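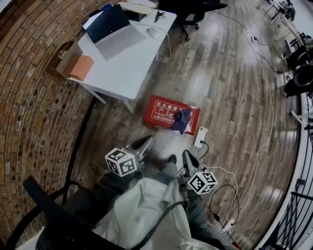 Drelano Opens Its Textile Repair Service to Customers in All Regions

2021-06-21

Drelano, the maker of work and outdoor clothing, announces that its repair service is now open to every customer in the country. Until now the service was offered only through the Keskinen shop, where it started as a trial. From today a customer can send in a jacket, a pair of trousers or a pair of overalls by mail and receive it back repaired.

During the trial the repair room received 2658 garments. The most common problem was a broken zipper, followed by worn knees and open seams under the arm. Garments of all brands were accepted in the trial, and this will stay the same in the national service.

"We have been making clothes for a long time, and for a long time we did not ask what happened to them after the sale," said Jarmo Rantala, managing director of Drelano. "In the trial we saw jackets which were older than some of our employees. The cloth was still good. Only the zipper was finished. It is a pity to throw away such a jacket."

How the service works

The customer fills in a short form on the Drelano website and describes the damage. A photo can be added, but it is not required. After this the customer receives a mailing label and sends the garment in any strong bag or box. The garment must be washed before it is sent. Unwashed garments will be returned without repair, and the customer pays for the return.

When the garment arrives, a repairer looks at it and sends the customer a fixed price. If the customer does not accept the price, the garment is sent back unrepaired. The work begins only after the customer has said yes. The normal repair time is 20 working days from this moment. In the autumn, when many people take out their winter jackets and find the damage from last year, the time can be up to 40 working days.

A new zipper in a jacket costs 56 euros, including the return mailing. Small seams and buttons cost less. Prices for lining and for waterproof fabrics depend on the size of the damage and are given case by case.

The repair room

The repair room has moved to a larger space in the same building as the Clidis thread warehouse. Lụa Sầm, who was responsible for the trial at Keskinen, continues as head of repairs. She has trained the new repairers herself, and each of them has worked beside her for several weeks before taking their own garments.

"Making a new garment and repairing an old one are two different professions," she said. "In the factory you sew the same pocket all day. In repair you must first open what another person has closed, and you must remember in which order. I prefer people who are patient to people who are fast."

Zippers, snaps and thread are kept in the most usual colors. For older garments the exact color is often no longer made. In this case the customer may choose between the nearest color and a contrast color. According to Ms. Sầm, more customers than expected have chosen the contrast.

Repair evenings for beginners

Together with the adult education center Aleo, Drelano will also arrange repair evenings for people who want to learn the basic skills. The course was planned by Omid Alipour, a tailor and teacher at Aleo, and it was first tested in February with a small group. The participants learn to sew on a button, to close a seam by hand and to put a patch on a knee from the inside. No earlier experience is needed, and needles and thread are included. Participants bring one garment of their own.

The dates will be published on the Aleo website in the coming weeks.

What is not repaired

The service does not accept shoes, gloves, underwear or leather. Protective clothing with a safety certificate is also outside the service, as a repair may change its protective properties. Questions about such clothing can be sent to customer service.

Further information

Miklós Lakatos, communications, Drelano. Interview requests and visits to the repair room can be arranged through the press page of the company website.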